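4. What viewers do with the credits

4.1 Why the last minute of an episode matters

We came to this part of the study almost by accident. The project was planned as a look at how people choose a documentary series, and the end credits were a single line on our question sheet. Then the first viewing diaries came in, and the credits were all over them. People wrote about the music. They wrote about the title cards that tell you what a family is doing now, and about the small panic of reaching for the remote before the next episode starts by itself. One diary from Flondano had more words on a closing card than on the 60 minutes before it! We rewrote the second half of the interview guide that week and have been glad of it ever since.

The series we used was Tanton, a long-running factual program that follows a different household in each episode. It suits the question very well. Every episode closes the same way, with a slow shot, a few lines of text that bring the story up to the date of broadcast, and then the credits. Brirnetti, the streaming service that carries the older seasons, shrinks the credits into a corner and begins a countdown. The broadcast version lets them run in full, with an announcer talking over the top. So the same ending reaches people in two very different shapes, and we could compare them without having to cut anything ourselves.

4.2 Participants and viewing

We recruited 80 viewers, all of whom had seen at least one season of the program before. Half were given the broadcast version and half the streaming version. Each person watched at home, at whatever time they liked, with whoever was usually in the room. We were firm about this. Zieliński's earlier work on family viewing makes a strong case that people behave differently in a lab, and our own pilot backed it up in a rather charming way: the pilot group sat through every credit roll in perfect silence and then thanked us for it.

Diaries were filled in right after each episode and again the next morning. The morning entry was Renata Zalewska's idea, and it gave us some of the best material in the whole data set. Many people who had written nothing much at night came back with a full page over breakfast. They had been thinking about the people in the episode, or had looked them up, or had argued about them with a sister on the phone. A diary with only the evening entry would have missed nearly all of that.

We also visited 13 homes for longer interviews, held in the room where the television was. These were loose conversations. We asked people to put on the last few minutes of an episode they remembered and to talk over it as much as they wanted, and we let the recorder run.

Figure 2. Hand-held gripper with a tan wooden piece in its padded jaw; two mugs in a gray tray.
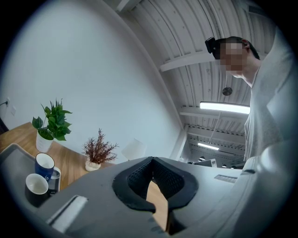 The interviews brought out something the diaries had only hinted at, and it is the finding we are most excited by. Viewers treat the closing cards as a separate kind of television. During the episode they accept that a story is being shaped for them. They know about editing, they joke about the music telling them what to feel, and several could point to the exact cut where they thought a conversation had been moved. When the cards come up, all of that drops away. Plain white words on black were read as simple fact, even by the people who had been the most suspicious ten minutes earlier. One woman called them "the bit where the program stops performing." Another viewer read each card aloud, a habit he said he had picked up from his father, who did it with the football scores.

4.3 Broadcast and streaming compared

The two groups remembered different things. Broadcast viewers could often repeat a closing card nearly word for word the next morning, including names and dates. Streaming viewers were much more likely to remember the last face they saw, and some had no memory of any card at all. Two of them told us that the episode ended without saying what had happened to the family. It did say so, on the final card, in a season both had watched twice.

The countdown is the obvious suspect, and we think it explains a good deal. Still, we would urge some care here. The cards are on screen before the countdown begins, at full size, for the same length of time in both versions. What seems to change is what people expect. Regular users of the service have learned that the end of an episode is the moment to make a decision, and they start making it early. They look for the remote. They ask the person beside them whether there is time for one more. By the time the last card appears, a good many are already halfway into the next episode or halfway to the kitchen.

Broadcast viewers had their own distractions, of course, and the announcer was mentioned with real feeling. Yet the full credit roll gave them a stretch of time with nothing to decide, and they filled it with talk. The diaries from this group are full of these short conversations: whether the brother should have come back, whether the house was worth it, who in their own family would have done the same. We had not expected credits to be such a social part of the evening, and it was a joy to read.

4.4 Updates and the urge to look people up

The last theme concerns what happens after the set goes off. Searching for the people in an episode was common in both groups, but the reasons differed. Streaming viewers tended to search for the ending they had missed. Broadcast viewers searched for what came after the ending, and they were often disappointed when they found nothing newer than the card. Several said they would happily watch a whole program made of updates, with no new households in it. A special of this type was broadcast in October, after our fieldwork had closed, and we would dearly have liked to send the diaries out again.

We return to the families themselves in Section 5, where the question is how much say they had in the wording of their own cards.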